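Falamine brings prepaid accounts to independent hobby and games shops

Donwood, January. Falamine, the family-run software firm behind the Prendo ordering system, is very pleased to announce that customers of independent games and hobby shops can now keep a prepaid balance with their favourite shop and spend it online, by telephone or over the counter, whichever suits them best on the day.

The new service has been on trial with 14 shops since the spring, and we owe every one of them a large pot of coffee for their patience. Between them they opened 2,297 customer accounts, which was a good many more than we had dared to hope for when we started!

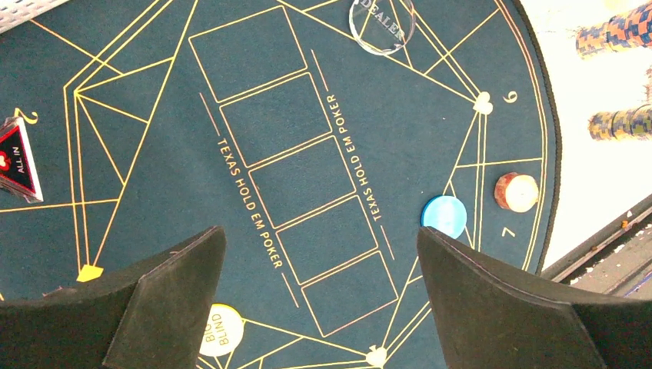
Card layout on a Texas Hold 'Em table top.

"People like to see what they have left before they order," said Vilho Kettunen, founder of Falamine. "My own mother keeps an account at the wool shop in a little red notebook, and I suppose we have spent two years trying to make something as easy to read as her notebook."

Balances can be topped up by card or bank transfer, or in cash at the till, and the new total appears on the customer's page straight away. Refunds go back to the balance unless the customer asks otherwise.
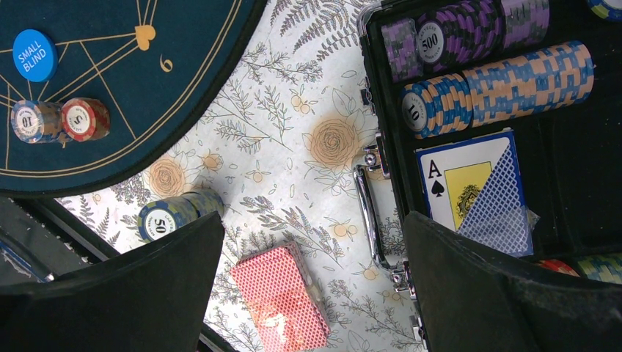 What it costs

Shops already using Prendo pay nothing extra until the end of the summer. After that the prepaid service is 47 euros a month, with no charge per order. New shops can join for a single set-up fee of 695 euros, and that includes a morning's training for the staff.

Laaksonen, the games shop on the market square, was the first to sign up. Its manager, Heikki Hakala, said his regulars took to it quickly,
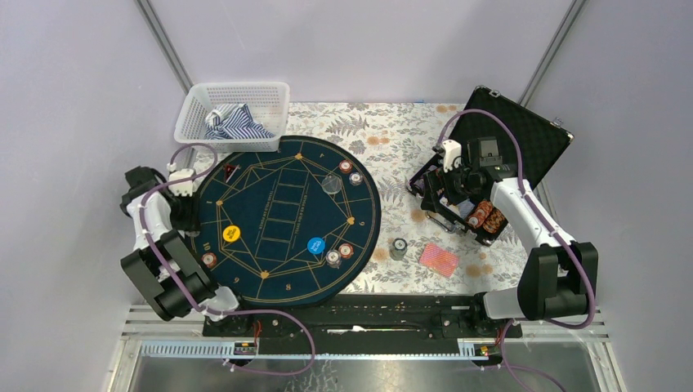 and that the Saturday queue at the till had become a good deal shorter, leaving him more time to talk to people about what they had come in for. He has since asked us for gift balances, and those are next on our list.

Shops that would like to see the system at work are warmly invited to call the Donwood office, where the kettle is usually on by nine in the morning.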